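Wumlow-camas — LÉEME

Colección de fotos y notas sobre camas que han acabado haciendo de mesa. Ordenar trastos encima de la colcha, meterlos en cajas, vaciarlas, volver a empezar. Versión de junio. Falta pulir cosas, ver Pendientes al final.

Qué hay dentro

800 fotos en color, todas de dormitorios
200 fichas de texto, una por montón
fichas/ — texto plano, UTF-8
fotos/ — JPG
listas/ — vocabulario de objetos, textiles y recipientes
notas.txt — leer antes que nada, aunque esté desordenado

No todas las fotos tienen ficha. Una ficha puede cubrir varias fotos del mismo montón. Si buscáis correspondencia exacta foto–ficha, el índice está en listas/indice.txt.

Para qué sirve

Lo empezamos en Flunar para tener vocabulario de casa en español, el de verdad, no el de catálogo. Cómo se llama lo que hay encima de una cama a media tarde cuando alguien está recogiendo. Calcetines sueltos, cables, bolsas de comida, paquetitos a medio abrir, ropa hecha un bulto. Vale para redactar guías de orden, para materiales de clase, para probar buscadores de fotos domésticas. Para estudiar decoración no lo recomendamos, hay poca variedad de muebles.

La carpeta Rattanakul es otra cosa: cocinas y fregaderos. Va aparte, con su propio LÉEME. No mezclar los índices, que los nombres de fichero se repiten.

Cómo se describe un montón

Cada ficha lleva 5 campos:

superficie — lo que hay justo debajo de los objetos (colcha, manta, sábana). Si hay una manta extendida sobre la sábana, se pone la manta.
recipiente — caja, cesta, bolsa grande, ninguno. Indicar si está abierto.
objetos — lista corta, lo que se reconoce.
alrededor — almohadas, edredón, cojines, cabecero, cortinas.
dudas — lo que no se sabe qué es. Usadlo sin miedo.

Ejemplo de ficha tal cual está en el fichero:

superficie: manta a rayas, rosa, azul claro, verde menta, blanco, amarillo
recipiente: caja de cartón marrón, alargada, sin tapa, abierta por arriba
objetos: calcetín gris; bolsa transparente con comida; paquetito con cartón impreso en amarillo y azul; paquete de plástico azul
alrededor: edredón color canela arrugado; almohada crema con bordado de flores; cojín gris oscuro; cabecero metálico blanco; cortinas rosas de florecitas
dudas: cosa plateada de lentejuelas (¿monedero? ¿adorno?); prenda gris con rayas blancas, calcetín o guante

Criterios

Colores: el nombre corriente. Nada de "topo" ni "greige". Canela, crema, gris oscuro y ya.
Calcetín o guante — si no se distingue, a dudas. No adivinar por el tamaño.
Comida en bolsa: se pone el color y que es comida. El tipo solo si se lee o se ve claro.
Marcas: solo si se leen enteras.
Cables: "cables" en plural, sin contarlos. Cuando están enredados poner "maraña".
Ropa amontonada al fondo: "bulto de ropa". No desglosar prenda por prenda, se pierde la tarde.
Manta / colcha / edredón: lo más discutido. Manta si está plana y es fina, edredón si abulta, colcha si cubre la cama entera y cae por los lados. No es perfecto pero al menos es siempre igual.
La caja se describe por fuera y por lo que se vea de dentro. Si no se ve el fondo, no poner "vacía".

Orden de los objetos: de izquierda a derecha. Lo que está debajo de otra cosa va después de lo que lo tapa.

Nombres de fichero

lugar_montón_toma. Ej: pluvelville_calcetines_b.jpg. Sin tildes ni eñes, que al descomprimir en según qué ordenador se rompen. Las fichas llevan el mismo nombre sin la letra final.

Problemas conocidos

Mucho textil rosa y crema, poco estampado oscuro.
Las fotos de Pluvelville salieron casi todas un sábado por la tarde, la luz se repite.
Hay montones que aparecen dos veces con fichas distintas. Se iran uniendo.
"Cojín" y "almohada" estan mezclados en las fichas más antiguas. Las nuevas siguen la regla: almohada para dormir, cojín lo demás.
Cortinas sin campo propio, van en "alrededor" y es incómodo para buscar.

Uso

Libre para clase y para proyectos sin venta. Para lo demás escribir a Flunar antes. Si publicáis algo, citad "Wumlow-camas, Flunar" y la versión.

Pendientes

— unificar manta/colcha en las fichas viejas
— pasar cortinas a campo aparte
— revisar dudas, algunas ya se pueden resolver

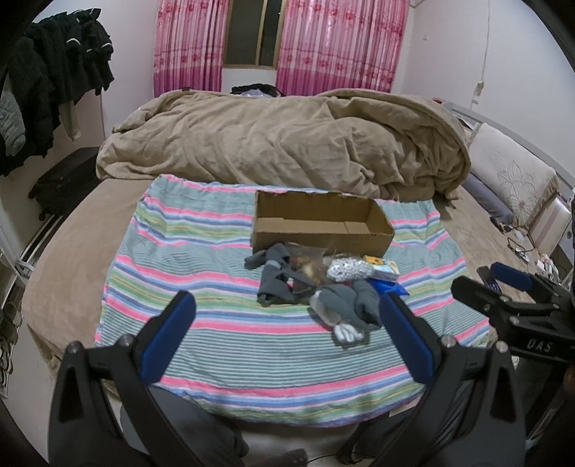
Muestra: caja de cartón abierta y montón de cosas sobre manta a rayas.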